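Who Pays for the Trash Contract

4 October 2018

The city council voted in June to hand garbage pickup to a private company, Hubmann, and the first bills went out last week. Mine was $484 for the year. Under the old system it was part of my property tax and I never saw it.

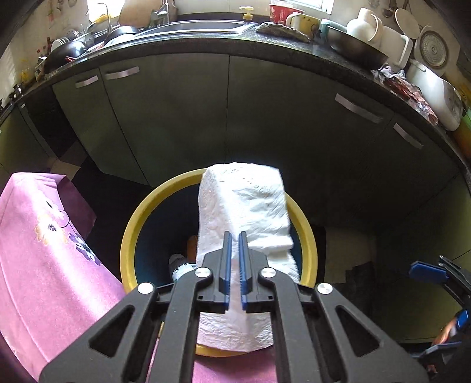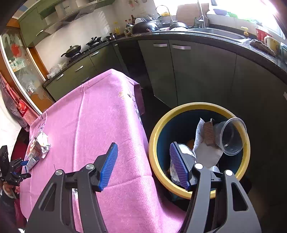 Council member Regula Ammann voted yes and says the city saves money. I believe her. But the tax rate did not go down, so the savings went somewhere other than my street. A renter in a small unit pays the same as a family of six.

Igor Walczak was the only no vote. He asked for a lower rate for small households and got almost 200 signatures. Under our charter he needed 500 to force a second hearing.

I don't mind private pickup. I mind paying twice. The contract comes up for review next June, and I plan to be there with a copy of both bills.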